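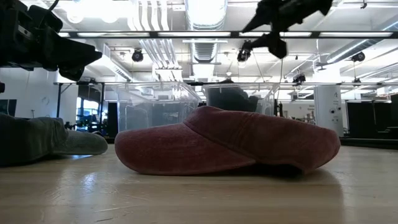 In Defense of the House Slipper

I grew up in a house where you took your shoes off at the door and went looking for your slippers, and if you couldn't find them you went looking for somebody else's. There was a basket under the coats, and everybody's went in there together, and by the middle of winter it was a kind of soup. My grandmother's were quilted. My father's were so flat at the back that he'd given up getting his heels in and just shuffled along on top of them like a man on very short skis. I can still tell you what each person in that house sounded like coming down the stairs, and I couldn't do that for anybody I've lived near since who goes around in sneakers.

So I'm not neutral, and I'd better say so at the start. I think a slipper is one of the best things a person can own for the money, and I think we've gotten careless about them, and I'd like to make the case for soft fabric ones in particular, the kind with a closed toe and a bit of height at the heel. I know plenty of people will tell me they go barefoot, or wear socks, or that they have a pair of those foam clogs by the back door that do for everything. I've heard it. My own children have told me, with their feet on my sofa.

Let me take the foam clogs first, seeing as I own a pair. They are very good for taking out the compost. You can rinse them under the garden tap, and I once left mine out through an entire March and they came back in looking the same as when they went out. But that's just my trouble with them. A clog that goes to the compost is an outdoor shoe, whatever it says on the tag, and as soon as you've worn it across the kitchen floor you have brought the compost in with you. The whole idea of changing your shoes is that there's a line, and you step over it, and the thing on your foot is different on the other side. If it can go both ways it's no use to me as a slipper.

Socks, then. I have more sympathy for socks. On a rug, in the evening, with a book, a thick sock is hard to beat. But we have wood floors in most of the house and I have gone down on them in socks 2 separate times, once carrying a full pan of lentils, and I'd as soon not do it again. Socks also pick things up. By bedtime the bottoms look like something you'd dust a shelf with, and then they go in the wash after one day, where a slipper would have gone seven months without complaint. (I know you're supposed to wash slippers more often than that. I'm coming to it.)

Barefoot people I simply can't argue with. They're happy, they have warm feet, and they don't understand what the rest of us are talking about. I'd only ask them to think of their guests.

Guests are really where I wanted to get to, because I believe a house ought to have slippers in it that belong to no one in particular. My grandmother kept spare ones, and when you came in from the cold she'd look down at your feet, size you up and hand you a pair, and you felt, I don't know how else to say this, enrolled. You weren't perched on the edge of the good chair anymore. You were somebody who could be asked to bring in the milk. I've kept that up, and my guest slippers live on the bottom shelf by the door, in different colors so that people can find their own again after supper. Red is always the first to go. I've had grown men go straight past a perfectly decent navy blue to get at a red one that was plainly too small for them, and I don't blame them a bit, a dull brick red on a soft velvety cloth is a very cheering thing to see at the end of your leg in January.

Which brings me to cloth. I'm partial to anything with a nap to it, velour or felt or that brushed stuff that can't decide which it is. It's warm before you've even warmed it. It creases where your foot bends and keeps those creases, so that after a few weeks the slipper is a pretty fair portrait of you. It's quiet, too. Leather slippers are handsome, and I was given a pair once that I was frankly afraid of, they were so handsome, but they slap. If you get up at 2 in the morning for a glass of water, you want to be able to do it without announcing the fact to the entire upstairs.

The objection to cloth is that it gets grubby, and it does. Gray hides it better than most colors, and I suspect that's why so many slippers are gray, and it's a reasonable choice if you cook a lot. Brush them when they're dry, before you do anything else, because half of what looks like dirt is only lint. A clothes brush is fine, or an old soft toothbrush for down along the seams. If the maker says they can be washed, I put mine in a pillowcase with the top knotted and run them cold, then stuff them with a hand towel and leave them on their sides near a window. Don't put them on the radiator. I did that with a pair of wool ones and they came off it sized for a cat.

I've spent what I consider to be the right amount on slippers over the years, and what my family considers to be too much. The best I ever had were from Garolen, a gray pair in thick felt, and they saw me through 7 winters and a kitchen remodel before the left sole finally let go. I wrote to ask whether I could get them resoled and had a very nice reply saying no. The pair I have now are from Anitz, and they're softer in the upper and not so good underneath; you can feel a stray grain of rice through them. They were $38, and I thought that was fair. There's a shop called Myung two towns over from us that will sell you a single slipper if you've lost one, which I think is the most civilized policy I've ever run across in retail, and I have made use of it.

At the other end, I got a catalog from a company called Nendau last fall with a pair of house slippers in it for $667. I read the paragraph underneath very carefully, standing up, at the counter. They were hand-lasted. There was a good deal about the goats. I'm sure they're lovely and I hope whoever buys them has a long and happy life in them, but I have a feeling a person would take them off to cook, and a slipper you take off to cook in has failed at its job.

Because that is the thing about them, to me. They aren't for looking at. I don't mind a bit of color, obviously, and I've spent most of a paragraph on red. But a slipper should be something you don't have to be careful of. You should be able to kick it off under the table and fish around for it with your toes later on. You should be able to find it on its side in the hallway with the other one nowhere about, and pick it up on your way past and not think badly of anyone. I used to line ours up at night, toes to the wall, when the children were small and I had ideas about how the house would be. I stopped sometime around the second grade. Now they lie where they land, and I've come to like it, a pair of them tipped over by the couch in the morning, still holding the shape of whoever was up late.

My mother had a rule against putting shoes on a table, even new ones in the box. She said it was bad luck, and she'd had it from her mother, who had it from hers. I asked her once whether it went for slippers as well. She gave it real thought, a good minute or so with the dish towel over her shoulder, and said no, she didn't believe it did, slippers weren't shoes. I've mended a good many of them on my own kitchen table since then, under the good light, with a curved needle and a bit of waxed thread, and we've had about the same luck as anybody.

If you've been getting by in socks this winter, I hope you'll at least go and try some on. Take the thick socks off first or you'll buy the wrong size. And get a spare pair while you're there, in a color you like, for whoever turns up.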